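Kukavness Cricket Scorecard Collection
Data card, version 4
Released Dec 16, 2020

Summary

The Kukavness Cricket Scorecard Collection holds ball-by-ball and innings-level records from 300 one-day club matches played in the Kukavness district competition. It was compiled by the Edeo Sports Records Group from paper scorebooks and is offered for research, teaching and non-commercial publishing. The collection covers 14 seasons of senior cricket. Junior fixtures and social matches are outside its scope.

Contents

The release is made up of 4 files in comma-separated format, with a plain text licence.

matches: one row per match, giving the season, ground, toss result, batting order, result and winning margin.
innings: one row per innings, giving total runs, wickets, overs bowled and extras by type.
batting: one row per batter per innings, giving runs, balls faced where recorded, boundaries and manner of dismissal.
deliveries: one row per ball, available only for matches in which the scorer kept a full bowling analysis.

All files share the column match_id. Players are identified by a code, and the key linking codes to names is not distributed.

Source and transcription

Scorebooks were lent by the member clubs and returned once they had been copied. Each book was transcribed by 2 people working separately. The two versions were then compared by software, and any difference was settled by going back to the page. Where the page itself could not be read, the field was left blank and the value "illegible" was entered in the notes column.

Totals have not been corrected. If a scorer's batting figures do not add up to the innings total, both are given as written and the column balance_flag is set to 1. Users who need balanced innings should filter on this column before calculating averages or run rates.

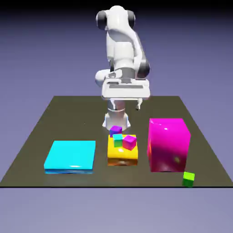

Field conventions

Overs are written in the usual cricket form, so that 38.4 means thirty-eight completed overs and four balls. This column must not be treated as a decimal number. A separate column, balls_bowled, is supplied for arithmetic.

Wides and no-balls are counted against the bowler in every season. In the earliest books some scorers did not do this, and the bowling figures for those matches have been left out of the release.

A batter who retired hurt is recorded as not out. A batter who retired for any other reason is recorded as out, with the dismissal code RO.

Matches shortened by rain carry the revised target in the column target_revised. The method used to set the target was rarely written down and should not be assumed.

Known limitations

Coverage is uneven between clubs. Vakier and Nzioka kept complete books through the whole period, while several smaller clubs have gaps of a season or more. Rankings of players or clubs drawn from these records will favour those whose books survived.

Weather and pitch notes were entered at the scorer's discretion. Ground names follow current usage, even where a ground was known by another name when the match was played.

Permitted use

The files may be copied, analysed and adapted for non-commercial purposes, provided that the collection is named as the source. They may not be used to set betting markets or to identify individual players.

Corrections

Errors may be reported to the Edeo Sports Records Group in writing. Reports should quote the match_id, the file and the column concerned. Accepted corrections are listed in the change log and included in the next release, prepared each October.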